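Bench rules for the small arms: questions I keep getting

Most of these came in by email after I put the Cavden bench rules online. I've cleaned up the wording and merged the ones that were asking the same thing. If yours is missing, write to me – I update this page whenever I get a free evening.

Who are the rules for?

Anybody running a tabletop arm at our workshop in Ullutport, whether you've been here five years or came in this morning. They cover the small arms only. The big Grenon cell has its own binder and its own fence, and you need a sign-off from Arnaldo Vilela before you go near it.

Do I really have to fill in the setup card for a five-minute test?

Yes! I know, I grumble about it too. But the five-minute tests are where I've personally made every dumb mistake I've ever made. The card asks what's on the table, what the arm is supposed to pick up, what it must not touch, and where your stop button is. It takes less time than finding your safety glasses.

Can I use real liquids?

You can, with a few strings attached. Open cups are fine if the liquid is at room temperature and the level sits below the rim. No boiling water, no solvents, and nothing you'd hate to clean out of a finger joint. Write the liquid on the card, even if it's plain water. Keep power strips and laptops off the same table, and have a towel within reach before you power up.

How should I place small utensils?

Raise them. A spoon lying flat on a tabletop is a miserable thing to grip, and people end up driving the fingertips into the surface trying to get under it. Put it across a couple of blocks so there's air below the part you want to grab.
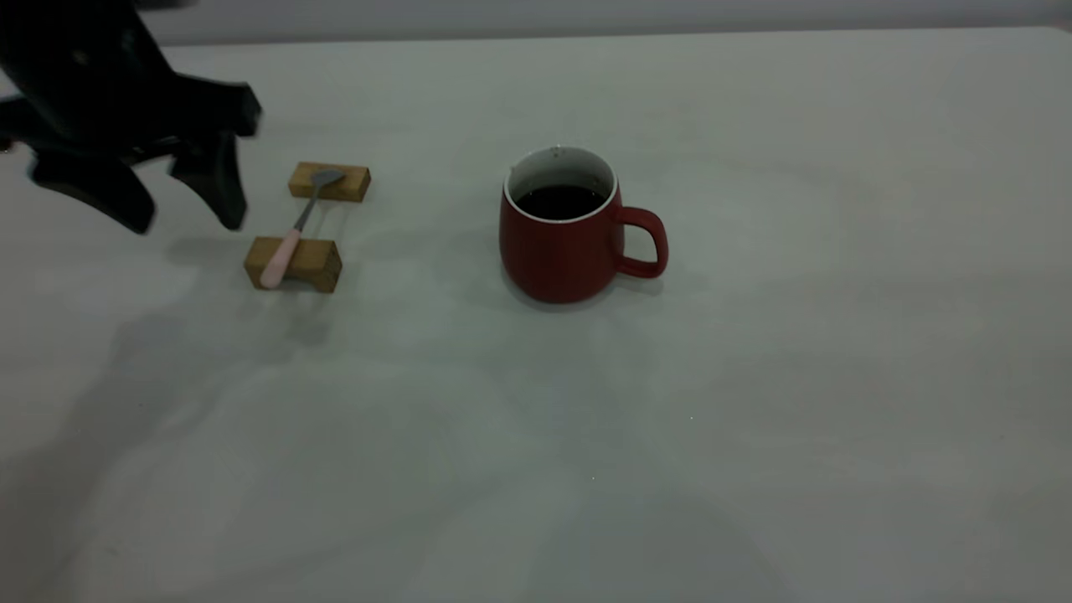
Leave open space between the target and anything that can tip, and think about the path as well as the pickup. I like to run the whole move once with the table bare, then again with the cup in place but empty, and only then pour. If you change the block spacing halfway through the day, start that little sequence over. It's boring and I've stopped apologizing for it.

What speed am I allowed to use?

The first run of any new setup is at 10 – no, sorry, I keep typing the old rule. The first run is at the slowest setting the controller offers, full stop. After that you can work up to 77 percent. We picked that cap on our own bench, so please don't quote it as a standard. Nobody gets 100 without a second person at the stop button.

Do the rules replace the official safety standards?

No, and please don't tell your boss they do. They're house rules. You still need a proper risk assessment for your own machine, your own gripper and your own room.

How long do you keep the cards?

Until the box is full. The box holds 2000, so that's a while. Gál wants them scanned and I'm slowly coming around to it.

Can I copy the rules for my own lab?

Sure, go ahead. Change the speed cap to suit your arm, and take our phone number off the bottom. The August version is the current one.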